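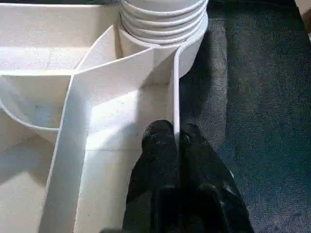
White bowls, stacked at the back.

13 January 2019, Biremcombe

Went to look at the Dela after breakfast, as promised. Nayara Pacheco had the brokerage sheet printed out and in a plastic sleeve, which told me she was keener than she had let on. I read it twice over tea in the yard office and underlined things.

"Lovingly maintained by a knowledgeable owner." I have never seen a motor yacht advertised as neglected by a fool, though I have been aboard plenty. "Recent refit" has no year next to it. "Twin diesels, low hours" gives 2952 for the port engine and 1338 for the starboard, and I should like to hear how a boat with two engines does more than twice the running on one of them. The broker said the starboard had been "changed at some stage". Changed for what? From what? He would ask the owner.

She is handsome, I'll give her that. Built by Rocha, with the high flared bow they did before everyone went in for slab sides and black windows. The sheer is lovely from the pontoon. Walk round to the quarter and there is a bathing platform bolted on that looks like a shelf somebody had left over. Nayara likes the platform. She has two nephews who swim.

We spent most of the morning below. The owner's cabin is full width, panelled, and smells of air freshener, three of them by my nose, and I went looking for what they were covering. The bilge under the passage was clean. Very clean, freshly painted grey, and I distrust fresh paint in a bilge more than I distrust rust. Rust at least tells you where the water's been. The keel bolts of my opinion, so to speak, did not shift when the broker told me the owner was "just particular".

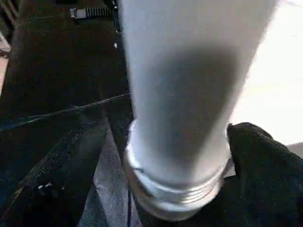
Then the stabilisers. The sheet makes a great deal of them: Trandaletti fins, fitted new, "transforms her at sea". The control panel lit up nicely. Panels do. I asked to see the fin shafts from inside and was told the access was behind the wardrobe, and the wardrobe was screwed shut. So if one of them weeps in June, halfway across to somewhere pleasant, you take the wardrobe apart with your shirts in it. Nayara wrote that down, to her credit.

Berths for 10, says the sheet. I make it six people who like each other, plus two on the saloon settee and a couple in the forepeak who would have to be under five foot. I said so. The broker said it was "flexible accommodation".

Fuel is the other thing. Range is given as 1740 miles, with no speed beside it and no word on whether that leaves anything in the tanks. At tickover with a following wind and the generator off, perhaps. I asked what she burns at a sensible cruising pace and he gave me a lovely long answer about hull form. N. asked the same thing ten minutes later and got a shorter one, also about hull form.

Ate our sandwiches in the wheelhouse with the rain coming across the river. It is a good wheelhouse, proper seats, a door each side, and you can see all four corners of her from the helm. I could feel myself softening and went outside to look at the windlass until it passed. (Windlass seized. Not on the sheet.)

Drove back the long way. Nayara talked about Brittany as far as the bridge and then about moorings, and I talked about osmosis until she turned the radio on. She thinks I'd find fault with a lifeboat. I said I would certainly want to see it out of the water first.

Anyway, I haven't said no. What I've said is no money until the following is done, and I am copying it here so that I can't be talked out of it later.
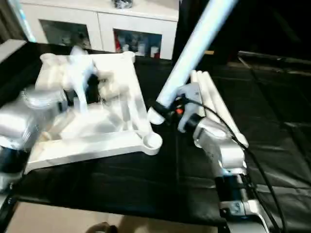 Before any offer

Lift out, pressure wash, and leave her ashore long enough for proper moisture readings.

Our own surveyor. The broker has offered the name of his, very kindly.

Oil samples from both engines and both gearboxes, and the paperwork for the starboard one, whatever it is.

Wardrobe off. Fins worked through their full travel with somebody watching the seals.

Sea trial with full tanks and a bit of a chop, two hours at least, and me with my head in the engine room. N. can steer.

Windlass freed or knocked off the price.

Rang the broker at six to read him all this. He said it seemed very thorough, and that there was another party interested. There always is. Must find the good torch, and return N.'s flask.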